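Cell review, simulated two-arm unit, studio room
Denitz office, small meeting room, July, 2:00 p.m.
Present: simulation group, controls group, one from Cotmont by phone

## 1. Minutes of last meeting

Accepted with one change. The gripper model is from Engelbrecht, not Drelasent as written.

## 2. Gripper model and hand view

Controls went through the hand view in build 226. With the fingers spread, the inner faces of both finger plates can be seen past the housing, and the supports sit outside the plates. Agreed that the finger opening limit stays as is until the joint file is checked against the Engelbrecht sheet.

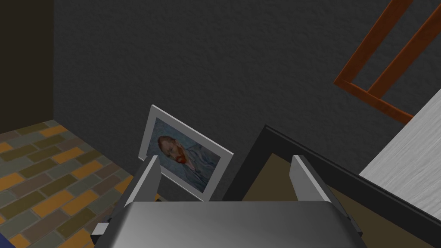

## 3. Hand view near the table

Cotmont asked whether the wrist tilt is an error in the mount or just the arm pose. Simulation thinks it is the pose. The mount offset was last edited in build 117 and has not been touched. Controls wants it measured anyway, with the arm at home position. 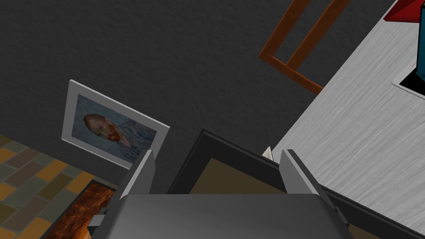 Hand view, table edge at right, portrait on the wall behind the left finger.

The contact shapes on the fingers are still plain boxes. They are good enough for setup work. Finer shapes to be tried on one hand first.

## 4. Body view and arm clearance

Long discussion. The body view shows both arms and a good part of the room, but it is heavily tilted. Controls would like a level view for setup and will keep the tilted one for testing. No decision on the default.

Clearance between the left gripper and the tabletop is to be read from the log, as it can't be judged from the view. 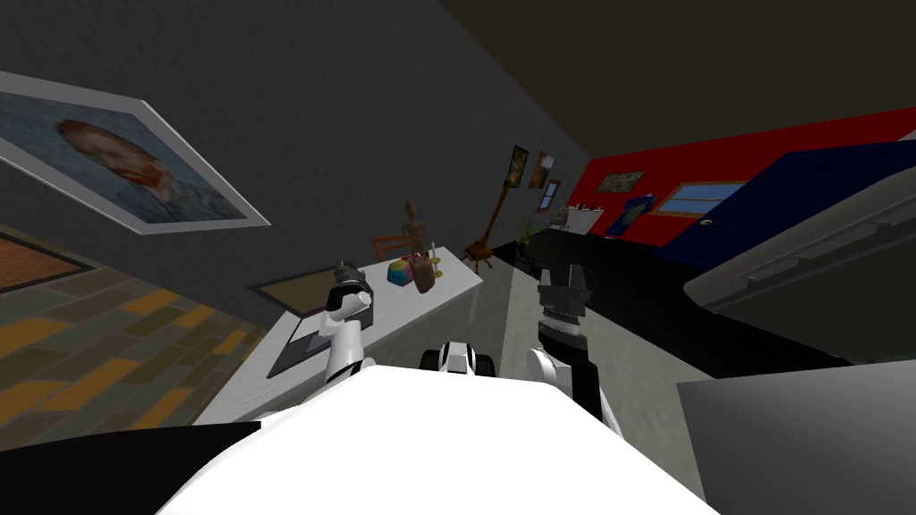

Body view, left gripper just above the table, right gripper pointing down the room.

Collision margin on the table stays at 3 mm for now. Cotmont would prefer more and will send a note.

## 5. Start pose

Both arms forward and up, grippers toward the table. Drelasent has asked for this pose in writing so their own cell can be set the same way. Simulation will export the joint values. The laptop and the small cube stay on the table in the start file.
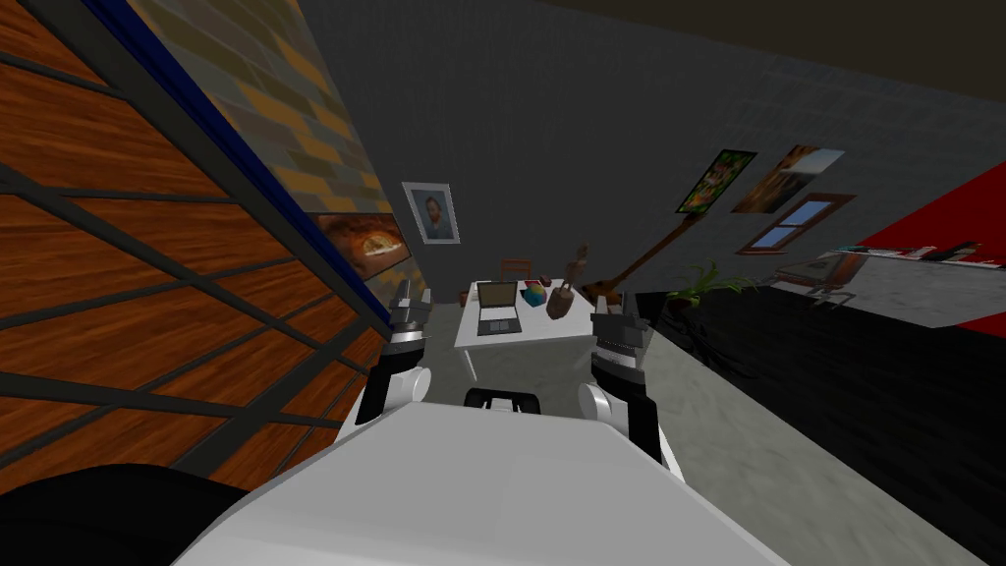
## 6. Actions

- Simulation: check finger limits in the joint file.
- Simulation: export start pose and send to Drelasent.
- Controls: measure mount offset at home position, both hands.
- Controls: pull the left gripper clearance from the log.
- Cotmont: note on collision margin.

Next meeting same room, same time. Closed 3:10 p.m.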